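Category: Studio Practice / Interviews

Last updated: March

Taner Bozkurt makes etchings on copper and zinc, and for the past 2 years he has run the shared print workshop at Gamholm. The workshop has 8 key-holding members and one press, a Güler flatbed with a geared drive. Most of our conversation was about paper.

"People arrive with a finished plate and no plan for the sheet," Bozkurt said. "The sheet is half of the print." He soaks a heavy cotton paper in a tray, blots it between boards, and leaves it stacked under plastic overnight. A sheet with surface water on it rejects the ink in small spots. A sheet that has dried at the edges will cockle under the blankets.

He sets pressure by running an uninked plate first and reading the emboss on the back. "If the bevel cuts, I back off a quarter turn on both sides. Both sides - that is the usual mistake."

His current series, Kitden, was proofed over the winter. The edition numbers are low, 6 impressions per plate, and he wipes each plate by hand with tarlatan. The workshop log for the series lists 538 pulls, proofs and rejects included. He keeps the rejects and writes the fault in pencil on the back.

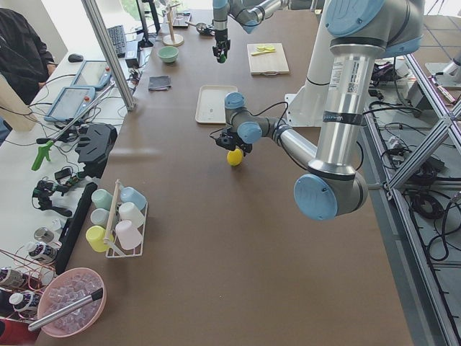
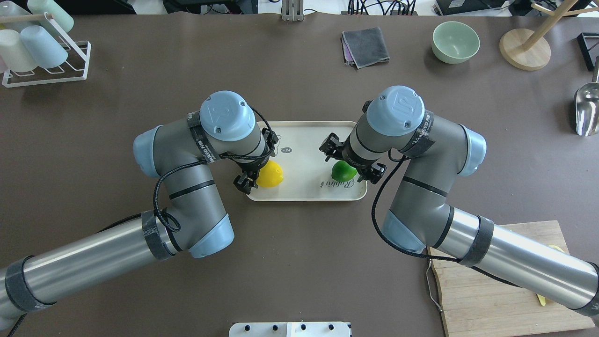 On ink, Bozkurt is less strict. He uses a stiff black from Gruton and loosens it with a small amount of plate oil when the room is cold. "I don't measure the oil. I lift the knife and watch how the ink drops."

Members book the press in half-day blocks, and the bed has to be cleaned before the next block begins. He would like a second set of blankets - the present felts have hardened along one edge - and a deeper sink. The next set of Kitden plates is already grounded, and he expects to start biting them once the new acid trays have been fitted.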